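Kurz vor den Ferien noch schnell das Wichtigste aus dem Haus, Juli-Ausgabe, bitte bis unten lesen, es geht um den Keller!!

## Gewölbe, Feuchte, Ziegel: Stand der Dinge 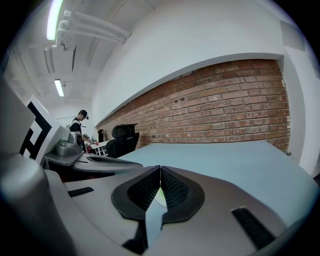
*Roter Ziegel, darüber weißer Putz.*

Also. Das Gutachten ist gekommen, endlich. 15 Seiten, davon die Hälfte Tabellen. Tane Treloar vom Büro McKinnon hat alles gemessen, was sich messen lässt, und Trudy Brunton hat es für uns auf zwei Seiten eingedampft (Danke Trudy!!). Wer das Ganze lesen will: liegt im Büro im blauen Ordner, bitte nicht mitnehmen, gibt nur den einen.

Ergebnis in kurz: Die Feuchte kommt von der Hofseite. Kein Rohrbruch. Das Fallrohr hinten links endet halt irgendwo im Kies und drückt bei jedem Gewitter das Wasser an die Wand. Steht so seit Jahren in jedem Protokoll, jetzt eben auch schwarz auf weiß mit Stempel.

**Was gemacht wird**

- Fallrohr hinten links wird verlängert und an den Kanal angeschlossen, Firma Vitov, Termin kommt noch
- Hofseite wird auf 149 Zentimeter Tiefe aufgegraben, abgedichtet, wieder zu
- Innen: die schlimmsten Fugen auskratzen und neu mit Kalkmörtel. KEIN Zement. Bitte auch nicht privat "mal eben" was zuschmieren, das hatten wir schon und die Steine daneben sind danach abgeplatzt
- Sockel bleibt unverputzt, damit die Wand trocknen kann

Den Putz oben am Gewölbe lassen wir erstmal in Ruhe. Laut McKinnon haftet er überall, nur beim Durchgang zum Heizraum klingt es hohl. Wird beobachtet. Falls jemandem was auf den Kopf rieselt: melden.

**Was es kostet**

Angebot Virkell lag deutlich über Vitov, hatte dafür die Entsorgung vom Aushub mit drin. Haben hin und her gerechnet, am Ende Vitov. Die Umlage liegt bei rund 228 Euro pro Partei, kommt mit der Herbstabrechnung, also nicht jetzt überweisen. Wer lieber in zwei Raten zahlen möchte, kurze Mail reicht, keine Begründung nötig.

Zuschuss von der Stadt ist beantragt. Antwort steht aus, der Sachbearbeiter ist bis Ende des Monats im Urlaub und die Vertretung ist es wohl auch.

**Was ihr machen müsst**

Kellerabteile auf der Hofseite: alles mindestens 82 Zentimeter von der Außenwand wegrücken. Gilt auch für Regale, auch für die schweren. Kartons am besten ganz raus oder auf Paletten, zwei Stück stehen noch hinter der Waschküche, wer zuerst kommt. Ski, Koffer und der ganze Kram, der seit dem letzten Einzug niemandem gehört: Zettel mit Namen dran. Was keinen Zettel hat, geht zum Sperrmüll.

Fahrräder sind nicht betroffen. Kinderwagen auch nicht. Die Fenster im Keller bitte tagsüber ZU lassen, solange es draußen so schwül ist, und erst spät abends oder früh gegen sechs lüften. Klingt verkehrt, hat Herr Treloar aber lang und breit erklärt: warme Luft rein, kalte Wand, Kondenswasser. Im Winter dann wieder umgekehrt, dazu kommt noch ein Aushang.

Der Trockner von Tilar läuft ab nächster Woche im Gang. Brummt. Bitte nicht ausstecken, auch nicht nur kurz für den Staubsauger, er stellt sich danach nicht von allein wieder an. Behälter leeren wir im Wechsel, Liste hängt neben den Briefkästen, da sind noch ein paar Lücken im August.

**Noch offen**

Ob der Flieder an der Hofmauer das Aufgraben überlebt, weiß keiner so genau. Trudy würde ihn vorher ausgraben und in einen Kübel setzen, bräuchte dafür aber zwei starke Leute mit Spaten und einen wirklich großen Kübel. Wer einen hat: melden.

Und die Frage nach dem Kellerlicht kam auch wieder, ja, die Zeitschaltuhr ist zu kurz eingestelt, ja, wird geändert, wenn der Elektriker eh da ist.

Fragen bitte per Mail oder Zettel in den Kasten, am Telefon sind wir bis zu den Ferien kaum zu erreichen. Nächste Ausgabe kommt im September.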